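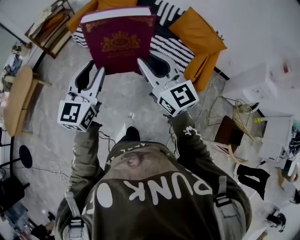

07/10/2020
Reading room, Altside. Books, shelf, sofa end of the room

Carried on with the loose books. The plan from last time was to get everything that lies flat back upright and onto the wooden shelf in the corner, then decide what goes into boxes for Munmont and what stays here. Got through less than I wanted. Most of the time went into looking at covers and into moving things out of the way of other things.

Where things stand

The shelf in the corner is still the only real bookshelf in the room. It has a few books and papers on it and I would like the papers gone. They slide, and then the books next to them lean. A leaning hardcover twists at the joint over time, and the heavy ones go first.

The round side table in front of the shelf is fine for a cup or one book. It is too small for sorting. I tried it as a sorting surface last month and had to put things on the floor anyway. The floor is hard and gray and it shows no dust at all until you lift something off it, so please don't use it for books even for a minute. I found a gritty line along the bottom edges of two paperbacks that had stood there.

The sofa works better than expected as a temporary stand. A thick book will stand upright against it if the boards are opened a little at the bottom. The mustard cushions make it worse, they push forward and the book walks. Cushions to the sides, book in the middle, that was all right. For longer than a few minutes use the desk under the window.

Left side of the room is still a mess: papers, bottles, a bag, the white cable next to the black stool. I did not touch the cable. Somebody should say whether it is in use before it gets rolled up. The bottles can go out with the next recycling run. I'll leave the bag for its owner.

The white box against the wall stays where it is for now. Candidate place for the second shelf, see further down.

The Treasury volume

Dark red hardcover, thick, white page edges. Gold title in two lines, "A Treasury of World's Classics". Above it a gold crest: crown, oval with the letters RW, two lion-like animals holding it up on either side. Gold flourishes on the cover as well. It photographs well and it is the sort of book people pick up first, so it gets the most handling of anything in the room.

I don't know what RW stands for. Could be a publisher's device, could be a family, could be plain decoration. Not going to guess on the card. Wrote "gold crest with monogram RW" and left the rest open.

Notes from handling:

Weight. Too heavy to pull off a shelf by the top of the spine. Push the neighbors back a finger's width and take it by both sides. Same with putting it back.

Standing. Stands by itself on a level surface when the boards are slightly open. Closed, it rocks if anything touches it. Needs a bookend or a fat neighbor.

Gold. Looked at it with the hand lens at the desk. No powdery patches that I could find. I rubbed one clean cotton swab very lightly on a blank bit near the lower corner and got a faint gray smudge and no color. Did not swab the gold itself and would ask others not to. Dry soft brush only.

Cover material. Undecided. I went back and forth and left the line blank on the card. A second opinion would be welcome.

Inside. Opened it in a few places, not past the point where it wanted to go. Pages turn freely. One folded slip of paper about a third of the way in, blank on both sides. Took it out, it had left a slightly darker stripe on the facing pages. The slip is in the envelope with the other finds.

Smell. Ordinary old paper. Nothing musty.

Light at the window

Wanted to know how bad the desk is as a parking place. Put the meter flat on the desk under the wide window, shade up, and got about 1000 lux late in the morning with a bright overcast sky. Far too much for dark red covers if they sit there for weeks. With the pale gray shade down the reading dropped to something I would accept for a working day. I did not write the second number down at the time and I'm not going to make one up from memory. Repeat next time and write it here.

The ceiling light seems to make little difference at the desk in daytime. At the sofa it probably matters more. Not measured.

Rule until somebody has a better one: shade down whenever there is a book on the desk, and nothing with a colored cover stays there overnight. The cord or rod is in the middle of the shade, pull it straight down. Pulled at an angle the shade rolls up crooked and the next person has to unroll the whole thing.

The narrow window is another question. I haven't looked at what it does in the evening. The fan is below it, and I had the fan running for a while and it lifts loose pages on the desk nicely. Turn it toward the wall or turn it off when anything is open.

Marks on the sofa stripe

Small thing. After leaning dark books against the sofa I went over the white stripes with a damp white cloth to see if any color had come off. Nothing on the cloth. One test with one book, so it doesn't say much about the others. I would still put a sheet of clean paper between.

Shelf

The second shelf is on order from Steinbach, height 2000 mm, plain wood, no back panel. They say November is possible but would not promise. The ceiling is corrugated and a small round gray thing hangs down from it, so whoever does the fitting should check the clearance while tilting the shelf up. A shelf that fits standing does not always fit on the way to standing. I got caught by this at Varkent with a cupboard half that weight and we ended up taking it apart again in the doorway.

The wall on the right is white, with a black baseboard, a small red object on it and the white box against it. The baseboard means the shelf won't sit flush. Either cut the back feet or put a spacer strip behind the top and screw through that. I prefer the strip, it is easy to undo. Front edges will want a quick rub before books go on. I'd go up to 2000 grit on the edges where covers slide over, which is probably overdoing it. The old shelf was left rough at the front and you can feel it catching.

Munmont wants nine books for the first box. They left the choice to us, hardcovers preferred, nothing with loose boards. I have set the Treasury volume down as a maybe. It would fill half the box by itself and then the rest would have to be small.

Steps for the upright check

Writing this out so that we all do it the same way. I have been doing it differently each time and then the cards don't match.

1. Wipe the desk and lay down clean paper. Shade down, fan off.

2. Brush the top edge of the book, spine to fore edge, with the book held shut. Then the bottom edge. Don't brush toward the spine, the dust goes down into it.

3. Stand the book upright and look at it from the front at eye level. Note any lean, and to which side. Then lift it by the lower end with the cover facing you and see whether the boards stay together or start to drift. Look at the corners and the gold decoration while it is up in the light.

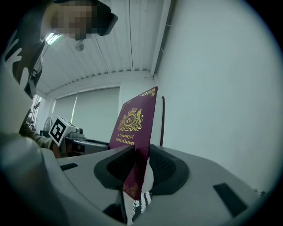 4. Set it down again and check the joint on both sides with a fingertip. Write "tight", "soft" or "split". No other words please, I found "okay-ish" on two cards and one of them was mine.

5. Measure height, width and thickness in mm. Thickness at the spine and at the fore edge, both closed, no squeezing.

6. Fill in the card and put it inside the front cover so that it sticks out at the top. No clips, no sticky notes.

7. Back on the shelf, upright, with support on both sides. If it's taller than the shelf opening it goes flat on the bottom board, and only one on top of another.

Open points

Second lux reading at the desk with the shade down. Also one at the sofa with the ceiling light on.

Bookends. The two we had went with the last box and I'd like them back, or a new pair from anywhere.

Papers on the old shelf: go through them, most look like they can be recycled.

White cable by the stool, in use or not?

Cover material of the Treasury volume, still blank on the card.

Ask Munmont for the inside size of their box before picking the rest. Card stack and envelope with finds are in the desk, left side.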